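Dravasel (software)

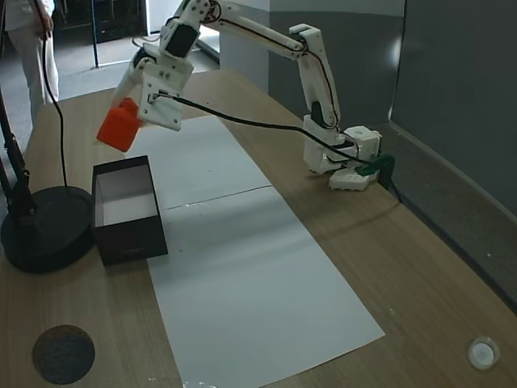
Dravasel is an open-source control and policy-execution package for low-cost robot arms driven by serial bus servos. It handles joint calibration, reading and writing of servo registers, recording of teleoperated episodes, and playback of trained manipulation policies. The package is written mainly in Python, with a small C extension for bus timing. It is most often used for tabletop pick-and-place tasks, such as moving a cube into a box.

Background

Dravasel began as a set of scripts for the Urkine servo driver, which could address individual motors but had no concept of an arm, a joint limit, or a task. The scripts were split into a separate package in September 2021. The first public version supported one arm and one camera. Later versions added leader-follower control, in which an operator moves one arm by hand and a second arm copies its joint positions.

Architecture

The package is divided into a bus layer, a control loop, and a policy runner. Each runs in its own process, and the processes exchange data through shared memory.

The bus layer polls every servo on the chain and writes goal positions in a single synchronized packet. Readings are stamped on arrival. If a servo fails to answer on 2 consecutive polls, the layer holds the last commanded position and raises a fault.

The control loop runs at 400 Hz on the host computer. It interpolates between targets, clips velocities, and enforces the joint limits stored in the calibration file. Gravity compensation is optional and off by default.

The policy runner takes camera images and joint states as input and returns a block of future joint targets, called a chunk. The default chunk length is 8 steps. A new chunk is requested before the current one is used up, and the overlapping steps are blended with a weighted average. Without blending, small jumps at chunk boundaries can cause a held object to swing or slip.

Calibration

Calibration is done once per arm and repeated after any servo is replaced. The user moves each joint to both ends of its travel, and the software records raw encoder values and computes offsets. The gripper is calibrated separately, with the jaws fully closed taken as zero. Grip is judged from the difference between commanded and measured jaw position, as the supported servos have no force sensor. Soft objects can therefore be reported as missed grasps.

Episode format

Recorded episodes are stored in the Fabbri container format, with video kept in separate compressed files. Each step holds the measured joint positions, the commanded positions, and an index into each video stream. The test suite includes a reference set of 116 episodes, used to check that changes to the loader do not alter step alignment.

Limitations

Dravasel does not perform collision checking. The planner module works in joint space only, and a straight joint-space move may carry the gripper through the wall of a container if no waypoint is set above it. Camera placement is not tracked, so a policy trained with one view may degrade when the camera is moved. Support for mobile bases was removed in the release of March 5, 2024, and is now maintained in a separate package, Cuvosen.

See also

Imitation learning
Inverse kinematics
Teleoperation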